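The Slow Business of Laying a Table

By Yabsira Fikre

My grandmother laid the table an hour before anyone was hungry. She would start with the bowls, go away, come back with the plates, stand looking at them for a while, and then go off again to see to the onions. As children we thought this was because she was old and forgetful. I am nearly the age she was then, and I have begun doing it myself, and I can report that it is one of the nicest hours of the day.

I had been thinking about all this since May, when I spent a week going in and out of other people's dining rooms for this magazine. The idea was to write about tables. Not the sort you see in showrooms, with a vase and a runner and eight matching chairs, but the sort people eat at, where the homework gets done and the post piles up and somebody once put down a hot pan and has been sorry ever since.

The first thing I noticed was how few of us own a set of anything. Ask people what is in the cupboard and out comes a family history. There are the four good plates from the wedding, the blue ones from the market, the bowl that came home full of somebody's trifle and never went back. My own cutlery drawer holds forks of three different weights, and I will walk round the table to swap them over if I find I have given myself the light one.

Adugna, the little supper room above the hardware shop in Ostinano, makes a virtue of this. It seats very few, and the whole place was fitted out from house clearances and a second-hand warehouse called Import, where crockery is sold out of crates and you are expected to dig. They spent 396 pounds on everything that goes on the tables, and 105 of that went on a single soup tureen which is far too big for any soup they make. It holds the napkins now, and looks very grand doing it.

What I liked there was the mixing. White next to pink, pale next to very dark, and all of it set down on old polished wood with a deep reddish shine to it. A dark table is unkind to dust and fingerprints, but it is wonderfully kind to china. Even the plainest white bowl looks like something you chose. And a single fork, once you pick it up and turn it to the light, has a dull silver softness, with the small scratches of a thing that has been used, that no new one ever quite manages.

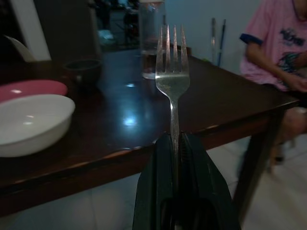

Ibsa Ayele can't agree with me about the scratches, and wrote at some length to tell me so after I had rashly mentioned them in last month's column. Forks should be dried the moment they are rinsed, the letter went, and laid in the drawer all facing one way, and if that were done properly there would be far fewer marks to grow sentimental over. As for dark tables, anyone who owns one ought to keep a soft cloth in the same room, and use it before the guests arrive as well as after.

I took the point about the cloth. It is good advice, and I have since hung one on the back of the dining room door.

On worn edges, though, I won't be moved. The front edge of a table is where the living happens. It is where wrists rest and bags get dragged across and small children hang on while they decide whether to like their peas. When the finish has rubbed thin along there and the wood shows lighter, I would leave it well alone. A restorer at Riltura quoted me 90 pounds to make good the edge of mine, very politely, and I thanked him and spent the money on lunch for six.

If you would like to try my grandmother's hour, there is nothing much to learn. Wipe the table down while it is still bare. Put the bowls out first – they take up the most room and settle most of the arguments – and then the plates, whichever ones you fancy. Leave the forks until last. Then go and see to the onions, and come back in a little while to move one thing an inch to the left.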